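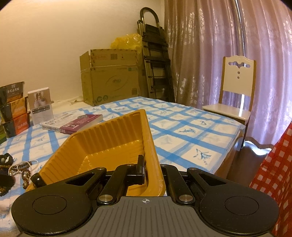

La pince côté bac orange, sur la nappe à carreaux bleus.

Budget pinces, suite et (j'espère) presque fin. 14/07/2020, jour férié, j'en profite pour poster vite fait, je relirai plus tard.

Donc. Deux devis sur la table. Orkier d'un côté, Magaña de l'autre. Rellari a répondu aussi mais seulement pour dire qu'ils ne vendent pas à l'unité, minimum 16 pièces, merci au revoir.

Orkier : 1378 euros la paire de pinces à main, port compris. Magaña : 800 pièce, port en plus, et la visserie de rechange vendue à part. Sur le papier l'écart est pas énorme, une fois le port ajouté ça fait quand même un petit trou. Et surtout Orkier donne les plans des doigts, donc je peux refaire des patins moi-même quand ils s'usent. Chez Magaña faut renvoyer la pièce. Délai : plus de 15 jours. Non.

Ce que je veux faire avec, pour ceux qui débarquent : des prises simples, à la main, sur des trucs de tous les jours. Un bac en plastique, des perles, des objets ronds et brillants qui glissent. Pas de bras motorisé cette année, j'ai fait le calcul trois fois, ça passe pas. Le bras attendra, la pince d'abord.

Le bac d'ailleurs. Rebord lisse, parois ondulées, très bien pour tester, on change complètement de prise selon l'endroit où on attrape. À garder dans la liste du matériel, ligne « divers », avec les objets à saisir. Cette ligne je l'avais oubliée dans le premier budget, grosse bêtise. Ça coûte rien à l'unité et puis à la fin ça fait une somme.

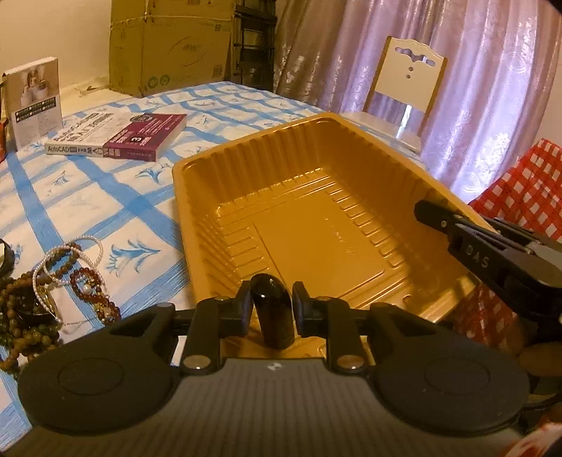
Autre oubli : le rangement. Deux pinces, les câbles, les chargeurs, les pièces, il faut une vraie caisse avec de la mousse. J'ai vu un modèle d'occasion à Horevthorpe mais le vendeur veut pas expédier. À voir.

Et la table. La table de la salle à manger ça va un temps, mais pour un an de prises je voudrais un plateau à moi, hauteur fixe, que je débarrasse pas à chaque repas. Tréteaux + panneau, je compte ça dans le mobilier et pas dans le matériel, sinon je vais encore m'embrouiller dans les colonnes.

L'ordre des achats pour l'instant :

la paire Orkier, commande fin juillet
patins de rechange, un jeu, je ferai les autres
la caisse
tréteaux et panneau
le reste si il reste quelque chose

Question à ceux qui ont déja commandé chez Orkier : la facture arrive avec le colis ou il faut la réclamer ? J'en ai besoin avant la fin du mois. Répondez en commentaire, les mails je les lis une fois sur deux en ce moment.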